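Moving the craft table
16 Sep 2019

The white table is finally where it should have been from the start. It spent two years in the corner of the back bedroom, pushed against the radiator, and I never got much done on it because I could only reach it from one side. In August I measured the small room off the hall and found it would fit in there with enough space left to walk past.

It's a plain table. Smooth off-white laminate on top, with a light wood strip along the edge. I bought it from the Flamgate warehouse sale when the schools were clearing out. It cost 60 dollars, and the legs were a separate purchase because the originals were bent. The edge strip is the part I like best. It warms up the white a little, and it hides knocks better than the laminate does.

The move took most of a morning. The legs have to come off to get the top through the door, and each leg has its own set of screws, two of which were rounded off. I ended up cutting a slot in them with a hacksaw blade and backing them out with a flat screwdriver. I replaced them with new ones from the jar. If you have the same kind of legs, buy spare screws before you begin. The hardware store on Plenumham Road closes at noon and I made it with a few minutes left.

Then I cleaned it. There was glue on it from the lampshade project, a ring from a paint can, and a long pencil line I had used as a cutting guide and never wiped off. I went in this order:

Dish soap and warm water over the whole top.
A plastic scraper on the glue, held almost flat.
Rubbing alcohol on a cotton pad for the pencil and the last of the glue.
Plain water again, then a dry towel.

The paint ring needed baking soda paste. I left it on for 13 minutes, only because that's how long the radio program had left to run, and it came off with light rubbing. I would not use anything gritty on laminate. I did that to a kitchen counter in my first apartment and it was dull in that spot for as long as I lived there.

The wood strip I wiped with a barely damp cloth and then dried right away. One end had started to lift from the side of the top. I worked some wood glue in behind it with a toothpick, pressed it back, and held it overnight with painter's tape. The tape pulled away clean the next morning. I may put a coat of clear finish on the strip this winter, but it doesn't need it yet.

After that I had to decide what goes back. The table used to hold everything: the sewing box, the Bridura paper trimmer, three mugs of pens, a stack of catalogs, and whatever mail I was avoiding. All of that sat in a laundry basket in the hall while I worked, and once I saw how much surface there was without it, I didn't want to put it back. The trimmer now hangs on a hook. The pens went down to one mug, on the shelf. I tested all of them on the back of an envelope first and threw out more than half. The catalogs went in the recycling.

The rule I'm trying is that the middle stays clear. Anything I'm working on can sit there while I'm working on it, and when I stop for the day it goes to the shelf, even if I plan to pick it up again tomorrow.
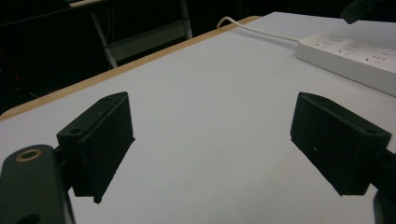 I've kept to it for two weeks so far. The hard part is unfinished sewing, which doesn't fold up neatly with pins in it. I bought a shallow tray for that, so the whole job can be lifted off at once and slid onto the shelf. It's a tight fit and the tray sticks out a bit over the front.

Light is the other thing I've been thinking about. With a pale top you don't need a very strong lamp. The old Lazaridis clamp lamp was too bright straight down and made me squint, so I turned it toward the wall and now it's even enough to read a pattern by. The evenings are getting darker and I'll probably want something extra by November.

Still to do: felt pads on the feet, a longer extension cord, and a second shelf above the first one. I also have about 200 buttons in a coffee can that need sorting, and that is going to be the first real job on the table. I have a muffin tin ready for it. I'd meant to sort by color, but size would be more useful when I'm replacing one on a shirt, so I'll do size first and see how many piles that makes.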